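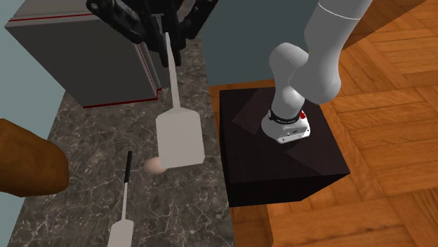
Planning for a Kitchen Robot Arm: Buying and Setup Tips
Posted October 19, 2020 by Ovidiu Neagu

Start with the jobs, then shop. Write down what you want the arm to do and which utensils and foods it will have to handle. Eggs and spatulas need very different things from a gripper. If the seller can't tell you how the closing force is set, move on.

Measure the counter first. Mark the arm's full reach on the floor and counter with masking tape and live with it for a week. We moved our fruit bowl and the toaster before we ordered anything.

Give the arm its own base. A separate pedestal next to the counter keeps the work surface clear for cooking. It has to be heavy or bolted down. Octavian Olteanu at Skostwood built ours, and it took nearly 4 weeks, so order the base before the arm.

Price the gripper separately. Urkell and Zinitz both quote the arm alone. Our gripper, cables and mounting plate came to $1,307 on top, and that was with the short cable.

Utensils: buy them in pairs, same handle on both. Thin handles can turn in the grip when the blade pushes against something. Wrap one with silicone tape and try it before you pay for custom handles. Cheap spatulas are fine for practice.

Practice foods: use wooden eggs until the height settings are right. After that, put a sheet pan under the work. Keep bread and anything else you plan to eat at the far end of the counter.

Stop button: you should be able to reach it from where you normally stand. Check this with the arm stretched out as well as folded.

Try it in simulation if the seller offers it. Enache let us lay out the counter and cabinets on screen for two months before we had to commit. We found out in February that the upper cabinet was six inches too close.

Hold some money back for spare finger pads. They wear faster than anything else.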